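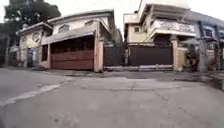
Leltis – evening meter reader / door-to-door survey helper wanted, part time

Posted by: Fadime Bayram, field office
Start: November, first week if you can
Positions open: 2

Quick version – we need two people to walk residential streets, read water meters and leave a short paper survey with whoever answers. No selling. You never ask anyone for money. If somebody tries to hand you a payment, give them the office number and move on.

Routes are on foot. Mostly two-storey houses, gated, meters usually just inside the gate or low on the front wall. Some are in the back and then you need the resident to let you in. 60 addresses a shift, give or take the ones who dont answer. Those go on the callback sheet, white copy to us, yellow copy stays in your folder.

Hours
3 pm to 8 pm, three shifts a week. You pick the shifts with Afiq Sitompul, he does the roster. Swaps are fine, text him before noon.

What you'll need
– Comfortable walking for five hours, including uphill
– Clear handwriting. Numbers especially. A 1 that looks like a 7 means a second visit
– Okay with dogs, or at least okay waiting at the gate till someone comes
– A phone that holds a charge
– Second language a plus, any second language

No driver's license needed. We drop you at the top of the route and get you at the bottom.

What you get
Hourly pay, same rate for training. Rain jacket, flashlight, badge, clipboard. Shoe allowance after 13 shifts, bring the receipt. Rain does not cancel a shift, lightning does, and you're still paid for the hours.

Training is one afternoon in the office and then two shifts out with Pao-chu Yen, who has walked every route in the Akyol section and knows which meters are under the flower pots. Read the old Clekeck dial types with her before you go alone, the small red hand trips everybody up. The newer Tenetti ones are digital, much easier.

Who has done well at this before: retired mail carriers, students, one guy between restaurant jobs. Experience not required. Please don't apply if you can only do mornings, we get lots of those and there is nothing for mornings right now.

To apply
Short note with your name, phone, which afternoons you're free and one reference (not family). Drop it at the front desk or leave a message for Şengül Kırmızıgül, ext. 13. No resume neccessary. Calls back within 3 working days, if you hear nothing call again – the voicemail fills up.

Badge photo gets taken at the first training, bring ID.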